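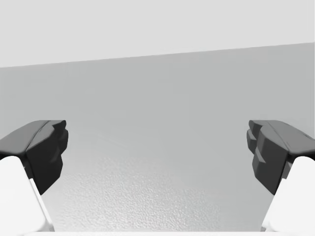 **Bench news from the Sepúlveda building**

Big month for the kitting floor! As of Friday the Skuveo cell has its own corner next to the label printers, and the group that will run it has been deep in simulation for weeks already. If you walked past the training room in May and wondered why people were cheering at a monitor, now you know.

Quick recap if you work upstairs. Kitting means picking small fittings out of trays and dropping them into the bags that ship with every Komton valve. We fill 3000 bags a week, all by hand, and anybody who has done a full shift of it can tell you what it does to your thumbs. The cell will take over the straight picks, the same fitting from the same tray over and over. Mixed kits, odd sizes, rush orders and every final check stay with us.

What I love about how this has gone is who got to do the setup. Macarena Bravo asked for kitters at the keyboard from day one, and she got them. Reshma Ntuli and Facundo Cáceres had never touched a robot program before spring, and between them they've logged 417 practice picks in the simulator. They picked the approach heights. They decided how wide the fingers should open before coming down over a tray (wider than the vendor's default, after a lot of arguing and one very long lunch). Reshma keeps a notebook of every pick that went wrong, with a little sketch for each, and the integrator has asked for a copy!

The simulator is pretty bare to look at, and newcomers are always a bit surprised by that. You get the gripper, a gray surface and pale space behind it, and you spend a surprising amount of time just getting the open position right before you load any parts. Facundo says he dreams in gray now. 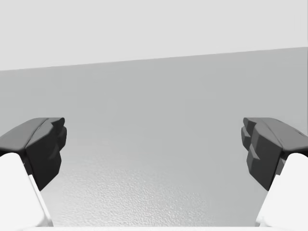
Amancay Ojeda wrote in after the last issue to say that she's glad about the thumbs but wants to know what happens to the morning crew, because straight picks are most of what they do before ten. Fair question, and I took it to Macarena. Her answer is that no hours are being cut on mornings. Two people per shift will look after the cell, loading trays and clearing jams, and the rest move over to mixed kits, where we've been behind all year. The pay grade for cell work is still being worked out, and she's promised to have it in writing before the first live shift. I'll print it here when it comes.

Amancay also asked whether you have to be "a computer person" to sign up. You really don't! Training is paid, it runs during your normal shift, and you start in the simulator where the worst you can do is drop a fitting that doesn't exist. Catalina Valdebenito has the sign-up sheet at the Finis line desk, and she'll let you have a go at the controls first if you're on the fence. Afternoons from 2 are the quietest time to catch her.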